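Materials Notes: Why PET Bottles Lose Their Fizz and Flavor on the Shelf

The Londesero packaging bulletin gets regular questions about shelf life in small PET bottles. Most of them come down to permeation. PET is a dense polymer by packaging standards, but it is not gas-tight. Carbon dioxide moves out through the wall and oxygen moves in, at rates set by wall thickness, surface area, crystallinity and storage temperature.

Surface area matters most in small formats. A 1000 ml bottle has far less wall per unit of liquid than a single-serve bottle of the same shape, so it holds carbonation longer at the same wall thickness. Still drinks avoid the pressure problem but remain open to oxygen, which dulls flavor and darkens color in teas and juices.
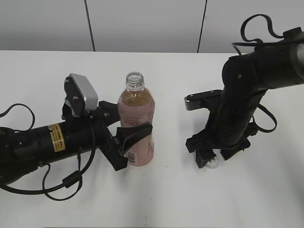

Storage temperature

Permeation rises with temperature. Pallets held at 40 °C in a trailer or an unshaded yard will age much faster than stock kept in a cool warehouse. Jundska now logs trailer temperature on its summer routes and rotates exposed pallets to the front of the pick order. The date code stays the same – only the order of dispatch changes.

Wall distribution

Average wall thickness can be misleading. In stretch blow molding, the shoulder and base often stretch less than the sidewall and end up thicker and less oriented. Oriented material is the better barrier. A bottle that passes on total weight may still have a thin band in the sidewall, and the thin band controls the loss.

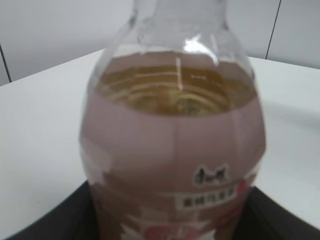

Section weights are a cheap check. Cut the bottle into shoulder, panel and base with a hot wire, weigh each part and compare against the target for that mold. Turcotte takes 2 bottles per cavity at the start of each shift. If the panel weight drifts low, look at preform temperature and stretch rod timing before adjusting blow pressure.

Barrier options

Oxygen scavengers blended into the resin are effective until they are used up, so empty preforms need sealed storage. Dikden recommends using an opened carton within 6 weeks. Coatings do not have this limit but can crack if the bottle is dented or creeps under load. Ask your recycler about either option before ordering.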